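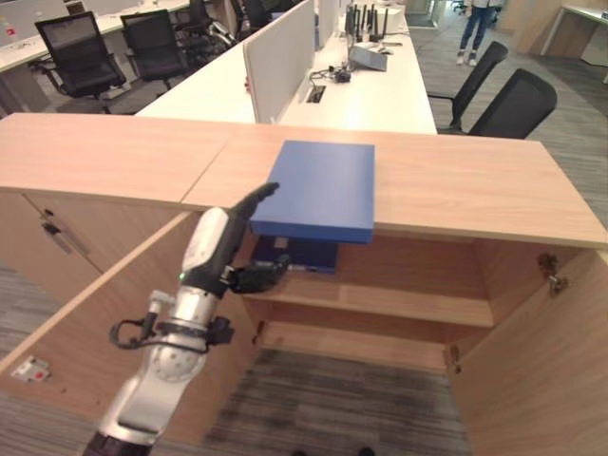
Toon Goossens says it will only ever take the boring bits, and that we should all be glad of it. He said so in the comments under my last piece and again at more length by email, and he isn't a fool, so I've been chewing on it all week. Which boring bits, though. And boring for who.

I do the files at Martens. Did the files, do the files, depends which memo you read. Projects come in, Betholm sends the paper, someone opens a box file, someone puts it in a cupboard, and six years later someone wants it back in a hurry. Dull work. I have never pretended otherwise. We had 4,000 of the things when the count was done in March and I'd guess I have had my hands on most of them.

So yes. Putting a file in a cupboard is boring. But when I put one away I look at it. I see that the spine says one thing and the papers another. I see that Londetti has been split across two boxes again and I walk over and have a word. That's five minutes, it isn't in any job description, and it's the part that makes the rest work. Take the carrying off me and you take the looking too, becuase they were always the same job.

Toon's answer to this is that I'll have more time for looking. Will I? At what? I know what the plan says, I've read the plan. The plan has 800 hours a year coming out of "handling" and 200 going back in as "quality checks". I can do that sum. Everybody in our corridor can do that sum. What happens to the other hours is a paragraph about flexibility. 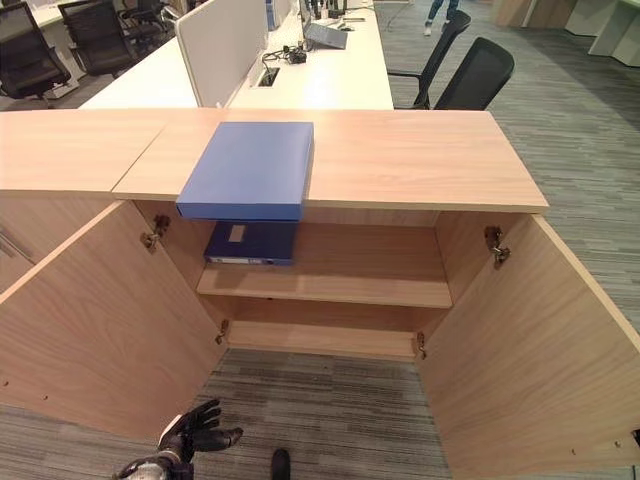
Box file on the cupboard top, binder on the shelf.

I should say I'm not against the machines. Really not. My back is fifty-three years old and the bottom shelves are murder. If something on wheels or legs or whatever wants to do the bottom shelves it can have them with my blessing, today, I'll make it a badge. A colleague on the second floor has a bad shoulder and for her a bit of help with the lifting would mean staying in work until she wants to stop. That counts for a lot and the people who grumble loudest in the canteen tend to forget it.

What bothers me is how it gets talked about. "Tasks." You cut a person's day into tasks and put a price on each and then you're surprised when the price of the whole is less than it was. Nobody asked us what the day was made of. The Flitov people did their survey over two mornings, very polite, and they wrote down what our hands did. Pick up, open door, put down. No line on the form for knowing where things are. No line for the new starter who asks me stuff while I'm at the cupboard because I'm easy to ask when I'm at the cupboard, and wouldn't dream of booking a meeting for it.

And pace. A thing that works at its own speed sets the speed for whoever stands next to it. Slow or fast, doesn't matter. You wait on it or it waits on you, and either way you've stopped deciding. I've worked on a packing line so I know what that does to a person by three in the afternoon.

What I'd ask for is small. Let the people who do the filing say which parts go first. Put in writing where the saved hours end up, with names next to them. And if the checks are worth 200 hours then pay them as skilled hours, at a skilled rate, not the old rate with a new title on top.

Toon will write in and say I'm asking for the moon. Fine, he has my address. The second round of talks is after the summer and I've put my name down for it, so has the second floor. If you work at Martens and you havent yet, the list is on the board by the stairs.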